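The Dogar Board Butter: what it is, how I make it, how to use it

4 min read

I started making this stuff because I ruined a cutting board. It was a nice one, too, a wedding present from my aunt, and I'd rubbed it with olive oil every month like a good girl until it smelled like an old crayon box. So I went looking for something better, and a few years later here I am selling the answer out of my back kitchen. 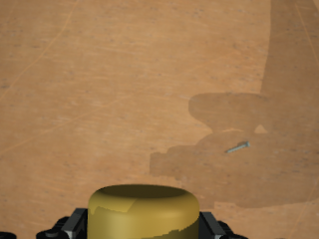 Board Butter is beeswax and food-grade mineral oil. No scent, no dye, no lemon anything. I get asked for lemon a lot! I tried a lemon batch one April and it made my toast taste like floor cleaner, so plain it stays.

It comes in two sizes, a 100 gram tin and a 400 gram tub. The little one is plenty if you have a board or two and some spoons. The tub is for people with butcher block counters, or people like my neighbor Said Mansour, who turns bowls in his garage and goes through it like peanut butter.

How to put it on

Wash the board and let it dry standing up overnight. Scoop out a bit with your fingers (a spoon works, fingers are nicer) and rub it in with a soft cotton rag, going along the grain. Do the edges. Do the end grain twice, it's thirsty. Then walk away and let it sit — a few hours is fine, overnight is better — and buff off whatever is left with a clean part of the rag. If it still feels tacky you used too much, so just keep buffing.

A brand new board wants three coats over its first week. After that I do mine when water stops beading on it, and in my house that's every month or so, more in winter when the heat is on.

If your kitchen is cold the butter gets stiff. Stand the closed tin in a bowl of warm water for 10 minutes and it'll loosen right up. Please don't microwave it, the tin is metal and I've had that email already.

What it's good on

Cutting boards, rolling pins, salad bowls, spoons, knife handles, and the arms of that one chair everybody grabs. Latifa Ouali uses it on her loom shuttles and swears by it. I wouldn't put it on a dining table that already has a varnish, it will only sit on top and get smeary. It won't fill deep knife cuts either. Sand those first with something fine, wipe off the dust, and then butter.

It also doesn't make wood dishwasher safe. Nothing does.

Keeping it

Lid on, out of the sun. If it melts in a hot car it will set again with a grainy top, and you can use it just the same. Rags can go through a hot wash, but keep them away from your good towels because the wax travels.

Ordering

I pour small batches, so sometimes the tub is out of stock while the tin isn't. Put your email in the order note and I'll write when the next lot is ready. Uzma Jadoon packs the orders with me and she's quicker at it than I am, so if yours turns up beautifully wrapped, that was her. Bulk orders start at 40 tins, and I need some warning for those!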